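Bench notes, Thursday, September

Third session with the Skostari household package (trial license). Ama Amissah asked me to decide if we buy the full seat or stay with Bosora. I write this partly for her and partly for Cherry Mae Espiritu, who takes over next.

Installation went without problems after I removed the old Zuneren plugin. The two cannot share one physics library, and the error message does not say so. Package reports 1,967 objects in the catalog. We need maybe the kitchen ones only.

Task today: fridge, lower compartment, two-arm robot, view from the head. I kept the default kitchen and let the tool change the surfaces by itself. Brown marble on the wall, blue fridge, cyan inside. Ugly, but for training I want this. 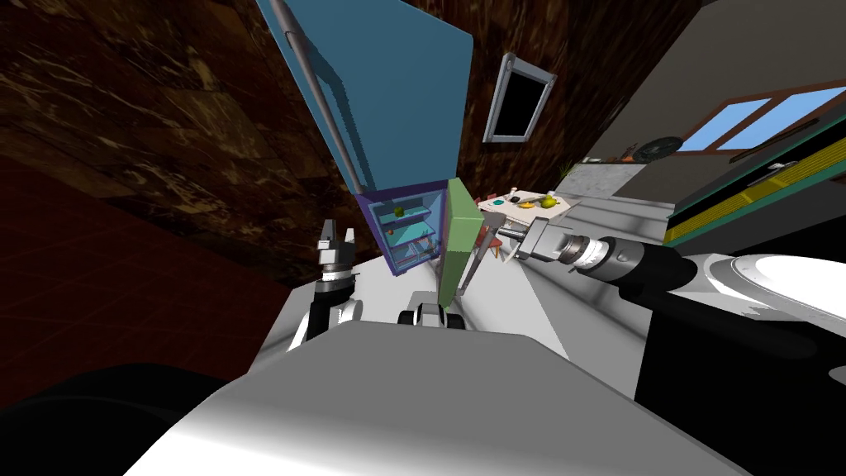 The randomizer has one setting I like very much, the "lock layout" switch. With it, large furniture stays in place and only materials and small items change. In Bosora I had to write this by hand and it took me 11 evenings.

What I like less: the seed is not written in the log unless verbose mode is on. I lost one good configuration this way. Cherry Mae, please turn on verbose before anything else.

Camera tilt is also strange for new people. The value is in radians in the config file but the panel shows degrees. I left the tilt steep, so the gripper and the shelves with the green fruit stay together in view. For the dining table I would prefer a second camera.

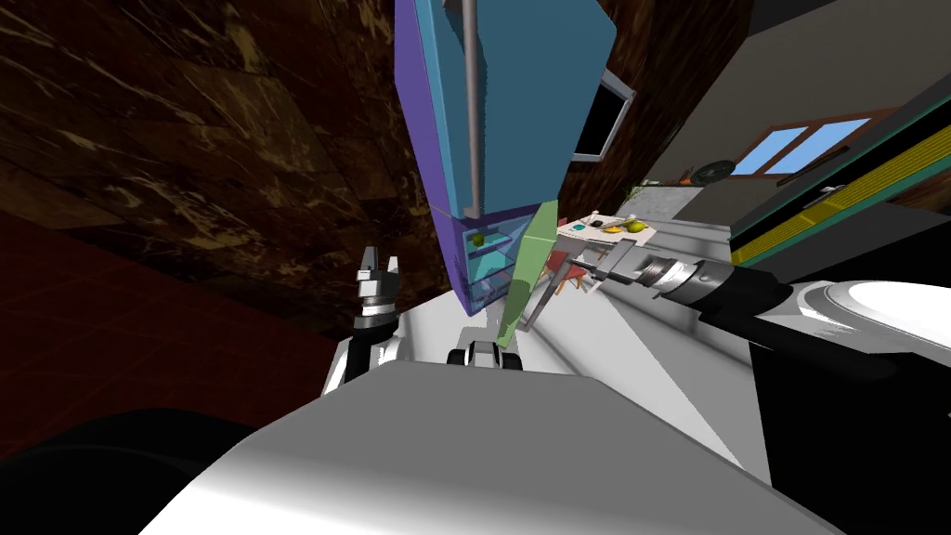
Rendering speed: 1,055 steps before lunch on the Boateng workstation, with both arms loaded. Acceptable. Memory grows slowly during the session, I did not find the reason yet.

Support answered my first mail in 3 hours, the second mail is still open (question about how the door hinge friction is defined).

To do:
- ask price for two seats, not one
- export one episode and check that our reader opens it
- repeat the fridge task with verbose on
- Ama: do we need the glass shelves? Transparency makes the depth image noisy in my experience.

My opinion for now is yes for buying, if the export works.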